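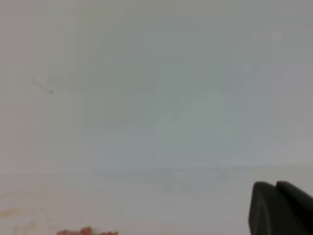

According to Shabani, the list was fine last term when it fit on one side of the page, and could whoever keeps adding lines please stop. Noted. The list is now two sides. Shabani is welcome to propose cuts, and the cuts will be reviewed by the people who had to re-tape the floor.

JUNEO ROBOTICS CLUB
Bench arm: checks before, during and after a session
Arm: Talow. Team project: Calado (pick up, move, put down, repeat until graduation)
Checked by: Elif Naz Demirtaş
Second checker: Shabani Minja, under protest

Mark each line OK, FIX or STOP. A STOP means the arm stays off. It does not mean the arm stays off until Elif leaves the room.

BEFORE POWER

1. Base clamps tight, both sides. OK
Comment: Tight means you can't move the base with your hand. Last month it meant "tight-ish," and we spent an afternoon teaching the arm where the table used to be.

2. Power cable clear of the arm's reach. OK
Comment: Rerouted behind the bench leg. Leave it there.

3. Emergency stop within reach of the person driving. OK
Comment: Within reach while sitting down. Shabani has long arms and is not the standard.

4. Emergency stop tested today. OK
Comment: Press it, try to move the arm, watch nothing happen, reset. Writing OK from memory of Sunday's test doesn't count, and we can tell.

5. Finger pads seated and level with each other. OK
Comment: Push each one down with a thumb. If a pad lifts, use the spare set from the Poteck box. No glue. We have been through glue.

6. Wrist camera bracket screws snug. OK
Comment: Snug, then stop turning. The bracket is printed and so is its replacement, and the printer has a waiting list.

7. Camera lens checked and cleaned. FIX
Comment: Lens cloth only. A sweatshirt sleeve is not a lens cloth, whatever the sweatshirt cost.

8. Work surface wiped, edges included. FIX
Comment: The left side gets skipped because the sink is on the right. Wipe it anyway. Pale surfaces show everything, and the camera has no manners about what it records.

POWER ON, NO ONE TOUCHING

9. Everyone behind the floor tape. OK
Comment: Leaning over the tape with your feet behind it is still in front of the tape.

10. Hair tied, lanyards off, sleeves up. OK
Comment: Two lanyards in the drawer with no names on them. Claim them.

11. Arm homes without grinding. OK
Comment: It clicks once at the shoulder. It has always clicked once. Two clicks is a STOP.

12. Speed limit set to 50 percent. OK
Comment: Found at 73 this morning. A strange number to land on by accident – I'm not asking who, I'm only writing it down where everyone will read it.

13. Gripper opens and closes fully, 5 times. OK
Comment: Do this with no object between the fingers. A finger of your own is an object.

DURING THE SESSION

14. One driver, one watcher. OK
Comment: The watcher watches. Phones go in the tray. Homework counts as a phone.

15. Objects placed by hand only when the arm is paused. STOP, then OK
Comment: Paused means the light is amber. "It wasn't going anywhere" is what the session log says, in Shabani's handwriting. We stopped, talked it over and carried on after the break.

16. Failed pickups logged along with the good ones. FIX
Comment: The Calado log has almost no failures in it. I was in the room. Please go back and put them in. The judges will like us better with real numbers, and so will whoever has to fix the grasp code.

AFTER

17. Arm parked low, gripper open. OK

18. Power off at the wall. OK
Comment: At the wall, please. The switch on the controller only makes it look asleep.

19. Objects back in the bin. FIX
Comment: Check the floor under the bench too.

20. List signed. OK
Comment: By both people. Shabani has signed and added "too long" next to the signature. That comment has been kept, and it made the list longer.

Open items for next session: 7, 8, 16, 19. Sleeve people, bring a cloth.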